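Gurness Shared Kitchen
Frequently Asked Questions: Counters, Cutting Boards and Fruit

Updated 27th November

These are the questions members and guests ask most often about the prep area. If yours is missing, leave a note in the Kitchen Office (Room 517) or ask Maureen Kettle at sign-in. For bookings and fees, see the separate Booking FAQ.

What are the countertops made of, and how do I clean them?

The counters in the prep area have a hard, speckled gray finish. Treat all of them the same way. Sweep loose bits into your hand or a dustpan, then wipe with a soft cloth, warm water and a drop of dish soap. Wipe a second time with plain water and dry with a clean towel.

Do not use scouring powder, steel wool, bleach or vinegar. Vinegar gets used a lot because people have it at home, but please leave it out of this room. The spray bottle under the sink is already mixed and can be used on any counter.

How clean does the counter have to be when I leave?

Clean enough for the next person to put dough on it. The speckled pattern hides dark crumbs such as toast and pepper. Pale ones show up more easily: bread, salt, rice, bits of paper towel. Run your flat palm over the whole surface before you sign out, including the strip along the back. You will feel anything you missed.
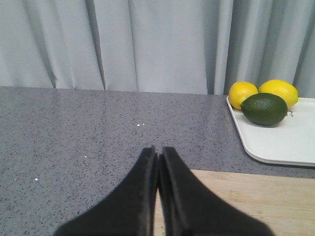

The gray counter with a few small white specks still on it, and part of a wooden cutting board at lower right.

Can I put a hot pan on the counter?

No. Use one of the trivets from the drawer next to the stove. The same goes for the cutting boards, where a hot pan leaves a ring that has to be sanded out.

Can I cut directly on the counter?

No. It dulls the knives and may mark the finish. If all the boards are in use, wait for one or bring your own.

Which cutting board should I use?

Pale wooden boards are for fruit, vegetables, bread and cheese. Plastic boards are for raw meat, poultry and fish, and they are kept on a separate rack so they don't get mixed up. If you are not sure what a board has been used for, wash it before you start.

Why does the wooden board have marks on it already?

It gets used every day. Shallow knife marks and darker smudges are normal on wood and do not mean the board is dirty. We take a board out of use if it has a deep groove, a crack, or a rough spot that could leave a splinter. A chip on the outer edge is fine as long as it is smooth to the touch. If it isn't smooth, put the board on the repair shelf and tell us at sign-out.

Can I pick the board up by the metal handle?

Yes, if the board is empty. Put your other hand under the opposite side. Don't carry a board loaded with food by the handle alone, and don't hang it up by the handle while it is still damp. Léonie Lacroix checks the handle fastenings once a month. If one feels loose before then, put the board on the repair shelf.

How do I wash a wooden board?

1. Scrape off any food.
2. Wash both faces and all the edges with hot water and dish soap. Use the brush, with the grain.
3. Rinse quickly. Do not leave the board sitting in the sink.
4. Dry it with a towel.
5. Stand it on its edge in the rack for at least 20 minutes before putting it away.

Wooden boards never go in the dishwasher. We lost two that way in July.

How often are the boards oiled?

Once a month, more often in winter. Mandla Molefe does this, and you are welcome to help if you would like to learn how. We use food-grade mineral oil. Please don't oil a board yourself with olive or sunflower oil from the pantry. It goes sticky and starts to smell.

How do I get the orange smell out of a board?

Most of it goes with soap and water. If it stays, sprinkle coarse salt over the surface, rub it with a damp cloth, leave it for a few minutes and rinse. Onion and garlic take longer and may need a second round. A light citrus smell does no harm, and nobody has to scrub for an hour to get rid of it.

How should I set up the counter before I start?

Put the cutting board straight in front of you with its long side parallel to the edge of the counter. Put a damp dishcloth under it if it slides. Keep whole fruit on the white tray behind the board, and move only what you are about to cut onto the wood. Plates go on the other side, where you can reach them without leaning over the knife.

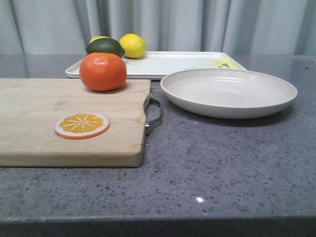 Left-handed cooks can swap the two sides. What matters is that there is a clear stretch of counter next to the board for a knife and a bowl of peel. If you are sharing the counter with another group, agree on where your space ends before you unpack.

What is the white tray for?

It is for holding whole fruit and for carrying ingredients from the fridge. The low rim keeps round things from rolling off onto the floor. Do not cut on it. Wash it by hand with the boards.

Is all the fruit real?

No. We keep play food in the kitchen for the children's sessions that Gyu-bin Myung runs, including flat pretend slices, and some of it ends up on the boards with everything else. Pick a piece up before you put it in a salad or on a plate. Play pieces should be washed in warm soapy water after each session, dried, and put back in the Chae box on the low shelf. They do not go in the fridge or the compost.

Can I eat the fruit that is out on the counter?

If it is real and has no name label next to it, yes. Real fruit is bought from the shared budget. Take what you will eat and leave the rest for the other members. Fruit with a name label belongs to a booking.

Do I need to wash oranges and mandarins if I am going to peel them?

Yes. Whatever is on the peel gets onto your hands and the knife, and from there onto the fruit inside. Hold the fruit under cold running water, rub it all over with your fingers and dry it. Take a moment over the spot around the green star-shaped bit where the stem was attached, as dirt can collect there. No soap is needed.

What is the safest way to hold a round fruit for cutting?

Dry the fruit first, and dry your hands. Set it on the middle of the board, away from the edges, and hold it from both sides to see which way it wants to roll. Then keep one hand on it with the fingertips curled under. Make the first cut through the middle, from stem end to base, and lay each half flat side down. After that it won't roll, and you can slice or wedge it as you like. Children should use the small serrated knives and have an adult beside them. 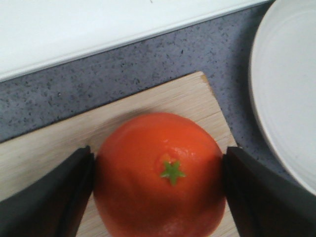
Where does the peel go?

In the compost pail, with any stickers taken off first. Citrus peel is accepted in ordinary amounts. If you are making marmalade or juicing a crate, please take the peel home with you. Shengli Feng empties the pail in the evening and will let you know if it is too full.

How long can cut fruit stay out?

Two hours at most. After that it should be covered and put in the fridge with your name and the time on it. Anything without a label is thrown out at closing.

Can I borrow a board or a tray for an event?

Yes, for up to three days. We have some 40 pieces of equipment available for loan, including boards, trays and the Ferby mixing bowls. Knives do not leave the building. Sign the loan sheet in Room 517 and return everything washed and dry.

I damaged something. What do I do?

Put it on the repair shelf with a note saying what happened. There is no charge for ordinary wear. If a board has split or a tray is cracked, we may ask you to share the cost of a new one.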